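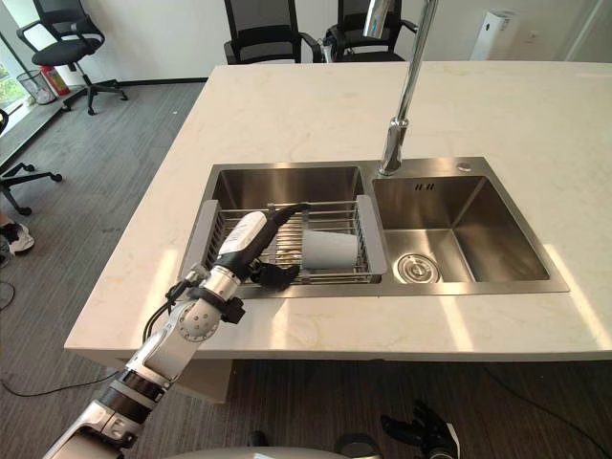

**Screen & Stage Props / Upkeep**

Stage make-up on costume collars should be treated before the garment goes into the wash. Scrape off the thick part with a blunt knife, then work a little washing-up liquid in from the back of the cloth. Leave for 12 minutes and rinse cold.

Greasepaint needs a second pass — powder-based make-up seldom does.
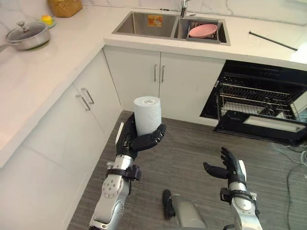 Blot between passes and do not rub, as rubbing spreads the pigment into the weave. For stage blood, use 1000 ml of cold water with a spoonful of salt, and keep the collar under for 23 minutes. Test dyed fabric on an inside seam first. Line dry, and iron only once the mark has gone.

Notes: Hedvig Kristiansen, wardrobe, Voketti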